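Gestness revises upkeep routine for hand-held gripper pairs

Sep 12, 2025 -- Gestness has issued a revised setup and maintenance routine for the hand-held gripper pairs at its tabletop demonstration station, after a service review led by Demetrius Haddad.

The station records an operator working at a table with a gripper in each hand. Tracking relies on printed marker cubes fixed to the tools, and the routine now opens with those. Cubes are wiped, checked for play at the mount and replaced if a printed face is scratched.
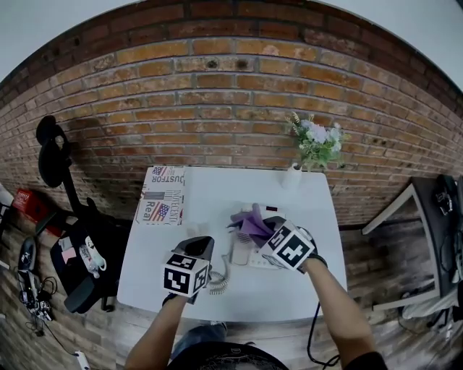
Cloth-handling work at the station, with a marker cube on each gripper and a corded telephone on the table.

Cable routing comes second. Leads must have enough slack for full reach at both ends of the table. Connectors are inspected every 2 weeks, and any lead that has stiffened near the strain relief is pulled from use.

Xuelian Meng, who wrote the checklist, said most lost recordings in May were traced to cube mounts that had worked slightly out of square.

"The software still reports a pose, so the operator keeps going," Meng said. "You find the offset later, when the two hands don't line up."

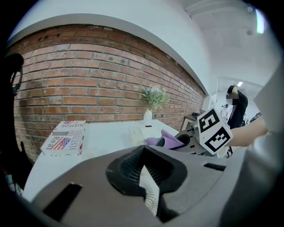 The pose check now takes 4 minutes per pair and is repeated after any jaw change. Both tools are held at a fixed reference position, closed, opened and closed again. If the readings differ between the two closures, the pair goes back to the bench. Jaw faces are also inspected for wear, and soft finger coverings are changed when the surface pulls away at the tip. Finger mounts are inspected after 3,000 grip cycles.
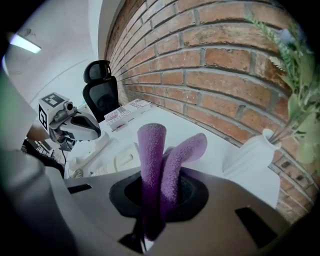 Parts and rollout

Replacement cubes and finger sets are supplied by Kometti. Gus Kasprzak, who handles bench repairs, keeps 6 finger sets in stock -- lead times on the foam type have been uneven. The checklist applies to all new sessions, and existing recordings will not be reprocessed.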